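Lucinda Lyons, thread on the Skuken dataset

1/ We're gathering demonstrations for Skuken again this month. The task is a desktop PC teardown and rebuild: processor, memory, a few other parts. A person steers the arm, the system records, and a policy gets trained on the result.

2/ Count as of this morning: 3,793 episodes kept. That covers every part, and the processor is the one we're shortest on.

3/ An episode is one part, one move. Fixture to board or board to fixture. We used to record whole rebuilds in one go and they were a pain to label, so we stopped in March.

4/ Wrist views and bench views from the processor work:

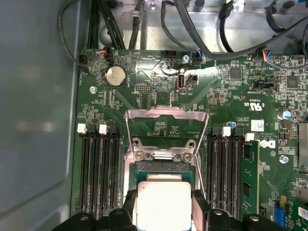
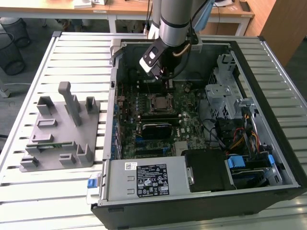
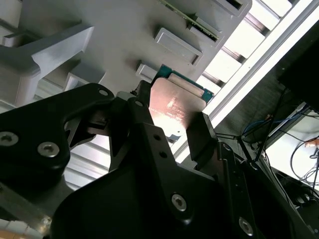
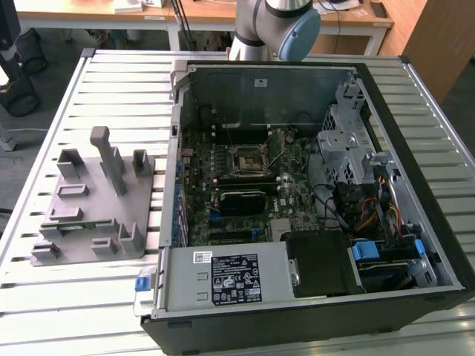
5/ Every episode gets a one-line text label. "Put the processor in the socket." "Take the memory module out of the slot." Labelers at Nurell write them from the video and we check a sample.

6/ Labels that say "the chip" get sent back. There are too many chips on a motherboard for that to mean anything.

7/ Operators work in pairs and swap every 92 minutes. Fine alignment wears people out, and you can see it in the data. The paths get jerky and there are long pauses near the socket.

8/ We keep the pauses. We also keep missed grasps if the operator recovers without help. We throw out anything where a hand came in to fix it.

9/ Someone asked about changing the starting position. Yes, we shift the case between episodes and log the change. The first batch at Macapagal didn't do this and the policy learned one exact spot.

10/ Next up is more memory modules, then cables. Cables will be slow. I'll post the episode format when the two open bugs in the exporter are closed.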